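Ok so quick one tonight because I have to be up early, but I promised an update on the campaign thing.

We are DONE with Natent. Session 28 was the last one. Well - last one for now, the GM says there's an epilogue in him somewhere but he said that about the last game too and we never saw it. My cleric made it. Barely. Two hit points and no spells left, standing on a bridge yelling at a lich. Good enough.

So now it's my turn behind the screen and I've been going back and forth on what to run. Shortlist was Vurier and Clistier. Both on my shelf, both read cover to cover, neither one ever played. You know how it is.

Vurier first. Love the setting. Canal city, guilds, everybody owes everybody money, magic is basically a loan you take out from something in the water. The debt rules are great. Every time you cast you write down what you owe and the GM gets to call it in whenever. Combat though. Oof. There's a hit location chart, then an armor chart, then a second armor chart for if the armor is damp. I ran a test fight by myself at the desk, one guard against one thief, and it took me 40 kinds of page flipping to find out the thief missed. Probably could be house ruled. Don't want to house rule a game before I've run it once.

Clistier is the other way around. Tiny book, dice pool, you roll and keep the best 2 and thats the whole engine. Character creation took me less time than making coffee. Setting is kind of thin, it's a mountain range and some monastaries and a list of rumors. But the rumors are good! I've already got notes on like half of them. The one with the bell that rings in a different village every winter, that's a whole campaign right there.

Asked the group. Two votes Vurier, two votes Clistier, one vote "whatever has less homework." Counting that one as Clistier. So Clistier it is.

Plan as it stands:

Short campaign. Not another 28 session monster, I can't do it, I have a job. Thinking we start in June and see where we are by fall.

Players all come from the same town, which I'm calling Lockwood. It's not in the book. The book's map has a big blank bit east of the pass and I'm putting it there. Sawmill, one inn, a shrine with the door nailed shut. Population 1364 and I've decided that number matters - the census stone at the gate always says 1364 no matter who is born or dies, and the townsfolk are weird about it. No I don't know why yet. I'll know by session three. Hopefully.

Starting characters get one bond with another player and one with somebody in town. Stole that from Natent, worked great there. The bonds did more for the table than any of the plot did, sorry to our GM if he's reading.

No evil characters. We tried that. You all remember.

Also doing away with initiative. Clistier has an optional rule in the back where players just go in whatever order they like and then the monsters go, and I want to try it. Might be chaos. With five players it might be a LOT of chaos. If it's bad by the second fight we go back to rolling.

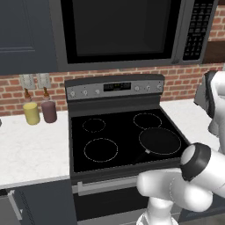

Lockwood, east of the pass - June

Gonna put the in-game month on top of every session recap so people can keep track. The calendar in the book has 21 day months with made up names and I tried to learn them and gave up. We're using normal months. Sue me.

Handout has the town map, six rumors and a list of who runs what. One page front and back. I had it at four pages and then remembered these are people who didn't read the one page I did for the last one shot.

Still need to do: stat up the thing in the sawmill, names for NPCs (I always run out, always, and then there's three blacksmiths with the same name), figure out what the shrine is for, find my good dice. The green set has been missing since session 21 and I have suspicions.

If anybody has run Clistier with a bigger group let me know how the dice pool holds up. The book says it's best with three or four. I worry that with five everyone just helps on every roll and nothing ever fails. Maybe cap it at one helper? Somebody on the forum said charge a point of fatigue for helping and I kind of like that better.

More after session zero. Going to bed.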